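Home > Forum > Laundry & Storage > Folding and putting away

Sweatshirts: fold or hang?

roald_g
I've got two drawers and one short rail, and the sweatshirts are winning. Folded, they take up a whole drawer and the bottom one never gets worn. Hung up, they get those points on the shoulders. It's worse since October as the thicker ones are out. What do other people do? I'm not buying more furniture, the room won't take it.

sumaiya.t
Fold, always. Arms in to the back, sides in, then in half and in half again, and stand them up in the drawer like files. You can see every one of them and you don't wreck the pile getting one out. I get nine in a Halvorsen drawer that used to hold five.

Femix
Filing works for T-shirts. Anything with a thick hem flops over as soon as you take its neighbour out, and then you've got a heap again by Tuesday. I hang mine. Fold it in half lengthways, lay it over the hanger with the hook at the armpit, body over one side and sleeves over the other. No shoulder points.

sumaiya.t
It only flops if the drawer is half empty. Put a box in the gap.

roald_g
The armpit way sounds all right but I've only got 24 hangers and the rail is full of shirts. How deep is your drawer, Sumaiya?

sumaiya.t
200 mm inside. Any shallower and you'd need to fold in thirds at the end instead of in half.

hrd_huncombe
Rolling? I did it for a year in a bedsit. Takes less room than either and I never ironed a sweatshirt in my life, so the creases didn't bother me.

Femix
Rolling stretches the neck if you do it tight. Fine for a rucksack.

hrd_huncombe
Mine were already stretched, so maybe I'm not the one to ask.

severine_r
I think the trouble starts before the drawer. If they come off the airer and sit in a basket for three days, no fold will look neat. I do the whole lot on the table in one go, with the basket at the side so there's room to work. Each thing gets held up by the top first and left to hang for a second so the folds drop out, then the bottom edge goes down on the table and you lower the rest after it.

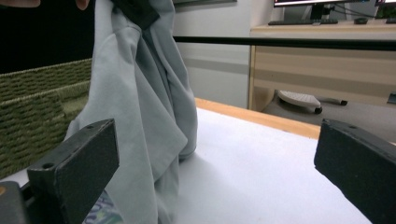 Then I smooth from the middle outwards with the flat of my hand and do the sleeves last. Most people do the sleeves first and then wonder why the body is crooked. Light cotton ones I fold and stand up like Sumaiya. The heavy ones lie flat on the shelf, four high and no more – after that you can't get the bottom one out without moving the rest.

Femix
Holding them by the top is how you get a baggy neck, though. I pick up at the side seams.

severine_r
It's a second or two. They're dry by then. I wouldn't do it with a wet jumper.

signe_s
I'm with Séverine on the table. I used to fold on the bed and everything came out a different size. A hard surface makes more difference than the method. For what it's worth I weighed my heaviest hoodie when we were packing to move and it was 878 g, so I'm not surprised it won't stand up in a drawer. Most of the others were over 300 g.

roald_g
Right, I'll file the thin ones and try the armpit thing with the two heavy hoodies. The kitchen table is free in the evenings so I'll use that. Does anyone use those folding boards? Pomo do one.

signe_s
Had one. Good for shirts, too narrow for a men's large. It's in the loft if you want it.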